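Balancing a Two-Pipe Hot Water Radiator Loop

Work through the loop in order, starting with the radiator nearest the boiler. The method assumes lockshield valves on every return and a circulator with at least two speeds. Allow a full morning for a house with eight or more radiators.

Before starting, bleed every radiator and check the system pressure. Open all supply valves and all lockshields fully. If thermostatic heads are fitted, take them off so the pins stay up. Shut the heating down and let the radiators reach room temperature.

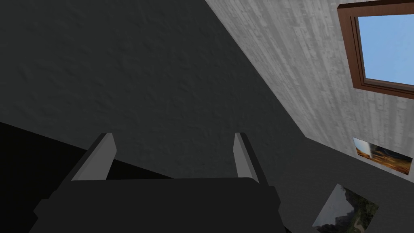 Render: Vojtěch Kadlec / Vávra

Turn the heating on and write down the order in which the radiators warm. The fastest one gets throttled first. Close its lockshield completely, then open it a quarter turn. Clip one thermometer to the supply pipe and one to the return, both on bare metal with the paint scraped back. Wait until the two readings settle, then open the valve in small steps until the drop reaches the value in the boiler manual.

Go to the next radiator on the list and repeat. Each one will need its lockshield slightly further open than the last. The final radiator often stays fully open. If it still runs cool, raise the circulator one speed and start again from the first. 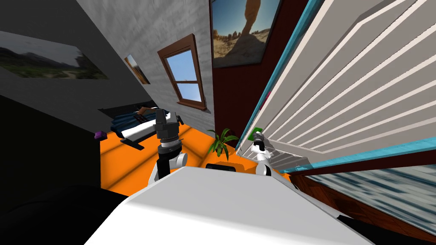

Flow through each radiator follows from its output and the temperature drop. In metric units, divide the output in watts by 1.163 times the drop in kelvin to get liters per hour. A 2100 W panel at a drop of 12 K needs roughly 151 liters per hour. Two branches from one riser should be set as a pair, and they seldom match: like the two arms on the white body in the render, one left and one right, they share an origin but each takes its own position. Record the turns for both branches before moving on.

Refit the thermostatic heads and mark each lockshield setting on the inside of its cap. Check the drops again after a week of normal use — air released from the water can shift the readings on upper floors. Bleed again if needed and top up to the original pressure.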